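Tornmont to Open Guest Rooms to Local Painters Under Kosville Loan Program

KOSVILLE, Tuesday, March 31, 2026. Tornmont, which runs small hotels and furnished rentals, will begin hanging work by local painters in its guest rooms this spring. The Kosville Room Loan program covers 247 rooms in 2 buildings, the Wultilgate and the Kiiskinen.

Painters keep ownership of their work. Tornmont pays a monthly fee for each piece, covers framing and insurance, and takes no commission if a guest decides to buy.

"We were spending money on prints that came out of a catalog," said Calum Sutherland. "Guests did not remember them, and neither did we."

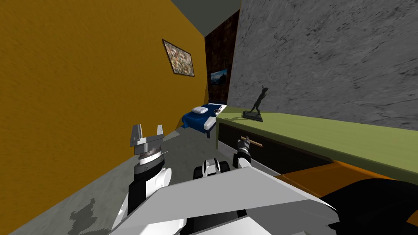 Niall Halliday said the fee matters more to him than the sales. He had work in three cafes last year and was paid for none of it, he said, and a check that comes every month would let him rent a studio through the winter.

Each loan runs from spring until the end of November, when pieces will be returned or renewed. Works may be in any style but must be dry, ready to frame and no wider than 5 feet. Pieces on paper will be glazed at Tornmont's expense.
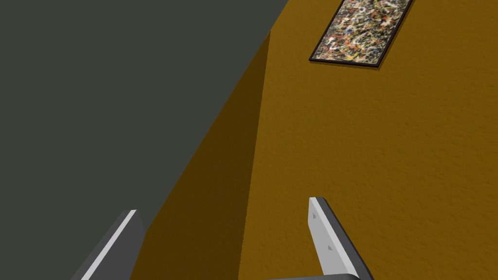
A framed abstract on an ochre-yellow wall.

Painters living in Kosville or the surrounding county may submit up to 5 works each. Tornmont staff will make the first selection from photographs, and final choices will be made in person at the Wultilgate. Painters who are not chosen will stay on the list for the next round unless they ask to be removed.

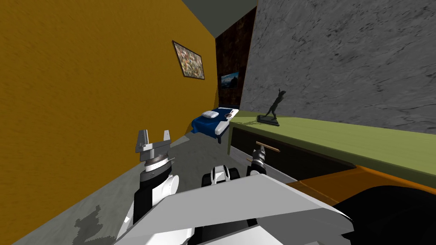 The fee is the same for every piece, whatever its size or asking price. A card in the room will give the painter's name, the title and a contact address. Sales are handled directly between guest and painter, and a sold piece can stay on the wall until the loan ends if both agree.

Tornmont held an open evening at the Kiiskinen earlier this month and has since received almost 2,000 submissions by mail and online.

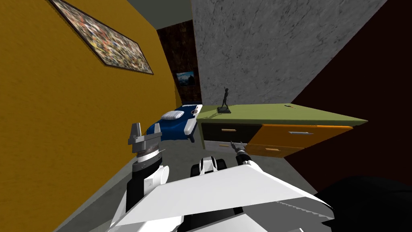

Can a painter ask for a work back early?
Two weeks' written notice is enough, and the fee is paid through the day the piece is collected.

Submission forms are available at the front desk of either building. Press inquiries should be addressed to Calum Sutherland at the Tornmont office in Kosville.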